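Home Explore Notifications Messages Profile

Week two of teaching two robot arms to deal with breakfast. I drive, they copy, and the learning system gets 359 examples of me being bad at tongs. Target for the Varkel set is 200 more.

Tongs, from the wrist camera. All I ask is that the fingers close on the bend and not on the table.
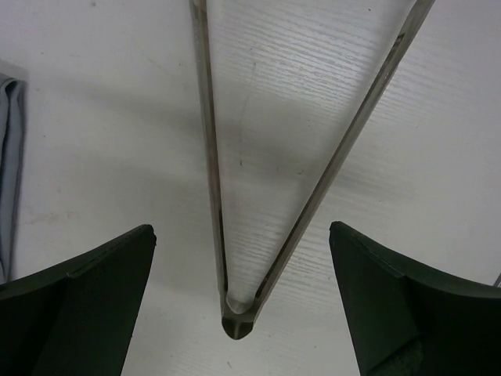

Do you throw out the failed tries?
We keep them, labeled as failures, in their own folder. It's the fastest growing folder we have.

Hwa-young Cha did 16 clean runs before lunch. I did 14 and needed a walk.

Rule from Griltthorpe: move something between runs, or the model just memorizes the table. So I nudge the plate a little and call it science.

Roll on the plate, doughnut on the tray, mug at the back corner of the placemat. Fork, spoon, knife - I set a nicer table for the arms than I do at home.

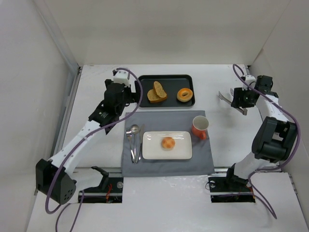
PART TWO: BREAD

Sliced bread is next. Viklund says it's easy. Viklund has never driven the left arm.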